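Soltar - Progress report to Clunix, November
Prepared by Agathe Tanguy

Work this period went into the two-arm planner and the segmentation step that feeds it. Both now run from one configuration file, which Edgars Eglītis finished early in the month. The old launch scripts have been removed from the repository.

The planner was run on 156 recorded start poses. It returned a path for all but 14 of them. In 13 of those the search timed out while both grippers were close to the same object. Normunds Priedītis is changing the order in which the arms are planned, and we expect to repeat the full set once that is merged.

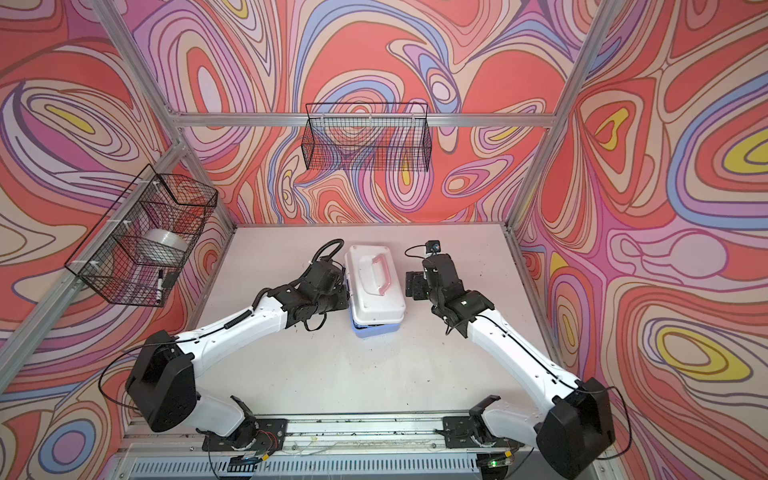

Segmentation is still the weaker part. The model was trained mostly on plain backgrounds and loses object outlines when the walls are busy. The swirling panels in coral, lavender and blue are a hard case for it, and a box with a white lid and a translucent pink handle is harder again - the handle tends to be labeled as wall. Aušra Jankauskaitė has added background swaps to the training data and is retraining now.

The calibration tool is behind schedule by 2 weeks. It works for each arm alone but does not yet solve for both together. No change to the budget is requested.

Next period: merge the planner change, report segmentation results per background, and send the calibration tool to Siliņa for testing.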